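Plilwood Tabletop Forum > Cooperative Games > Guvden: first plays and hint system

meeplemoth wrote:
We finally got Guvden to the table on Wednesday and I'm still buzzing! Four of us, 101 minutes, and we only opened two hint envelopes (the second one was my fault, I was holding the map upside down). For anyone who hasn't seen it, it's a co-op puzzle game where you're locked in a flooded archive, and each drawer you open adds cards to a shared row. The row is the clever bit. Cards slide left every turn and you lose whatever drops off, so you're always arguing about what to save.

Is anyone else playing without the timer? We left it on and I loved the panic.

Els Van Hecke wrote:
Timer off, always. I play with my dad and he likes to read every card out loud in a voice. We took a whole evening and it was still great. I do think the third drawer is too hard for two people though. You need to keep five cards in your head and there just aren't enough eyes. 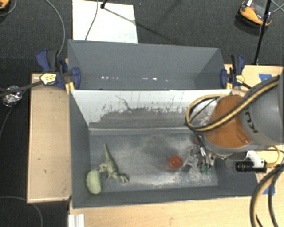
Robot arm over the gray bins

tilesandtea wrote:
Disagree about the third drawer! We did it as a pair and it was my favorite part. Lay the cards out in the order you found them, not by color. Won't say more.

Gunther Ackermann wrote:
I'm the grump here. I liked Guvden, but the hints are badly written. Hint one tells you what you already know and hint two gives you the answer. Teuber did this so much better, with 25 little hint cards that nudge you along. Also, card 126 has a typo in my copy that cost us ten minutes. Does yours say "left shelf"?

meeplemoth wrote:
Just checked, mine says "left shelf" too! We guessed it meant the right one and moved on. Fair point on hint two, it did kind of hand it to us.

Els Van Hecke wrote:
Teuber's hints are lovely but the story put me to sleep, sorry Gunther. Guvden had me gasping at the ending.

Gunther Ackermann wrote:
The ending is good. I'll give you that.

tilesandtea wrote:
Has anyone tried Wastel, by the same designer? It's shorter and you don't have to cut anything up, so I can pass it along to my sister after. I'm playing it this weekend and can't wait.

meeplemoth wrote:
Ooh, no! Please post when you have, and keep the spoilers out, I want to go in blind.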